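**Gustetier Hand-Held Gripper Kit**

*Product page, Zetholm Shared Workshop store. Revised April 2025.*

The Gustetier is a two-finger gripper that is carried in the hand and recorded while a person does an ordinary task. It is supplied as a kit of printed and purchased parts and is intended to be assembled at home or at a workshop bench with common tools. The kit is sold singly or as a matched left and right pair. Most members who intend to train a two-armed robot order the pair.

## What the kit is for

A person holding the gripper performs a task at a table. The position of the tool is followed through the printed marker cube, and the resulting record is used to teach a robot arm the same movement. No robot is required in order to build the kit or to collect recordings with it. Members who own an arm may fit the same fingers to it by means of the Shetty adapter plate, which is sold separately. 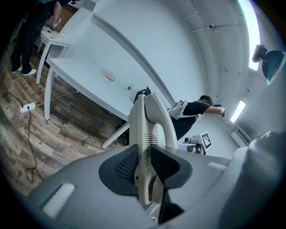
The fingers are the part that most builders choose to change. They are held by two screws each and may be replaced without opening the body. The standard fingers suit objects of moderate size with at least one firm edge. Members working with thin sheet, cloth or very small hardware should consider the narrow set, listed under Options.

## Contents of the single kit

- Body shell, left and right halves, printed and cleaned of support material
- One pair of standard fingers
- Grip pads, with one spare set
- Trigger, return spring and pivot pin
- Marker cube and cube mount
- Printed marker faces on matte adhesive sheet
- Screws, nuts and threaded inserts, sorted by assembly step
- Printed assembly guide

The matched pair contains two of each item above, with marker faces numbered so that the left and right tools cannot be confused in software. The numbers should not be exchanged between tools after calibration.

A recording device is not included. The kit is designed around the Budodik recorder, and the mount supplied will accept it without changes. Other small recorders may be used with the blank mount, which the builder drills to suit.

## Specifications

| Item | Value |
|---|---|
| Fingers | 2, opposed, trigger operated |
| Tested trigger cycles before spring replacement | 2,000 |
| Maximum load at fingertips | 1,000 grams |
| Body material | Printed, impact-grade filament |
| Power | None required for the gripper itself |
| Assembly time | One evening for most builders |

The load given above is a limit for the fingers and pivot. It should not be taken as a comfortable working load for the wrist, and long sessions with heavy objects are not advised.

## Assembly notes

The printed guide covers the full procedure. The following points are repeated on this page as they account for most of the questions received by the store.

1. Press the threaded inserts with a soldering iron set to a low temperature. Allow each insert to cool before moving to the next.
2. Fit the return spring before closing the body. The short leg of the spring faces the fingers.
3. Do not apply oil to the pivot pin. Oil travels to the grip pads and reduces their hold.
4. Attach the marker faces on a clean, flat surface. A bubble or fold beneath a marker will cause tracking errors that are difficult to trace later.
5. Tighten the cube mount fully. If the cube can be turned by hand, the tool must be calibrated again.

Builders who purchased a kit before March should note that the cube mount has been revised. The earlier mount used a single screw and could work loose during longer sessions. A replacement is available at the workshop desk at no charge, and the marker faces may be transferred if they are lifted slowly.

## Preparing a work area

A plain table of normal height is sufficient. The operator should be able to reach the whole of the task with both elbows free, and seated work is preferred for small objects. Household and office items make good first subjects - a box with a lid, a cup, a desk telephone - provided that they may be handled repeatedly without harm. 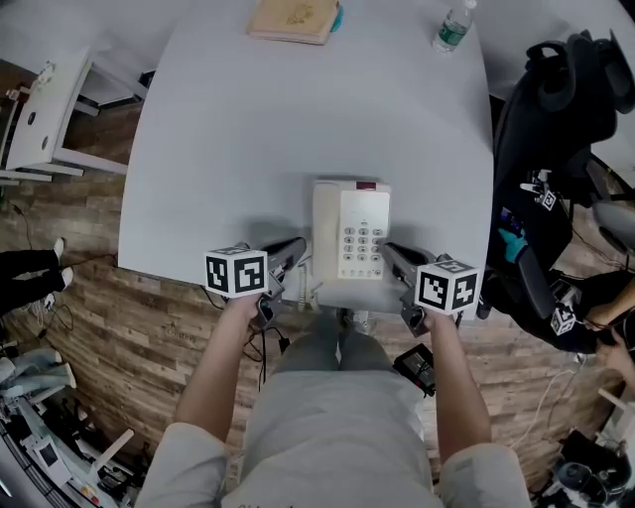 Lighting should remain the same through a session. Daylight from a side window changes more than most operators expect, and a recording begun in the morning may not match one completed after lunch. Where a blind is fitted, it should be closed. Cables should be kept clear of the operator's feet and secured where people walk.

It is recommended that a new operator complete a short set of trial recordings and review them before starting a long session. Trigger pressure varies a good deal between operators at first and becomes steadier with practice. Our own practice set, made with the matched pair, holds about 2,000 short recordings and is available to members on request. It may be used for private and educational projects.

## Options

- Narrow finger set
- Spare grip pads
- Spare return springs
- Blank recorder mount
- Shetty adapter plate for robot arms
- Replacement marker faces, numbered to order

## Ordering and support

Kits are packed at the Zetholm workshop and may be collected from the desk or shipped. Orders for matched pairs take slightly longer, as the bodies are printed from the same roll of filament. Please state at the time of order whether the Budodik mount or the blank mount is wanted, and which hand is required if ordering a single kit.

Parts that arrive damaged will be replaced. Parts broken during assembly are supplied at cost, and members are welcome to bring an unfinished build to an open bench session. Kits may be returned within thirty days if the inserts have not been fitted and the marker sheet is unused.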